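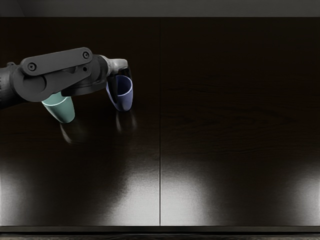

Robot arm with its gripper at the rim of a blue cup, simulated view.

Pimlow Sweets Online - Customer Support
Ticket 2873
Subject: Fudge sampler arrived grainy, discount code not applied
Status: Closed
Opened: Saturday, October 2, 2021
Contact: Bjartur Þrastardóttir

Customer's message
I ordered the Riquelme fudge sampler (32 pieces) and a bag of the toasted coconut marshmallows. The marshmallows are fine. The fudge in the maple and dark chocolate trays is grainy right through and has a whitish colour on top. The salted caramel tray is smooth, same as last time. I also entered the newsletter code at checkout and was still charged the full $56. Confirmation email attached.

Reply 1 - Support
Thanks for getting in touch. Could you please send:
- the batch number from the underside of each tray
- where the box was kept after delivery
- whether the trays were sealed when you opened them

We can see the order but no code against it. Which code did you use, and did you check out on the website or through the Droveo app?

Reply 2 - Customer
Maple and dark chocolate are both batch 7. The caramel tray has a different sticker and I can't read the number because the ink has smeared. All three were sealed. The box went straight into the pantry, not the fridge. I used the app. The code was the one in the April newsletter, which said it was good until the end of the year.

Internal note
Asked the kitchen about batch 7. It was poured on a humid day and cooled on the rack beside the ovens instead of in the cool room, so the sugar crystallized. Remaining trays pulled from the shelf. Safe to eat, wrong texture. White colour on the dark chocolate is sugar bloom.

Code issue is separate. The app drops a newsletter code if the customer goes back to change the delivery address after entering it. Tested twice on our own account and got the same result both times. Website checkout keeps the code. Logged with Endivum, who look after the app for us.

Reply 3 - Support
The two trays came from a batch that cooled too slowly. They are safe to eat but they should not have gone out like that. We're sending replacement maple and dark chocolate trays from a newer batch on Monday's courier, no charge. You don't need to return anything.

The newsletter discount has been refunded to your card. Did you change your address partway through checkout? That clears the code in the app at the moment. Until it's fixed, please enter the code last, or order through the website.

Reply 4 - Customer
Yes, I went back to add the unit number. Refund has come through. New trays arrived and both are smooth. The grainy maple went into a pan with some cream and made a decent sauce for ice cream. You can close this.

Closing note
Replacement received, refund confirmed. App fault still open with Endivum - link any similar tickets to this one.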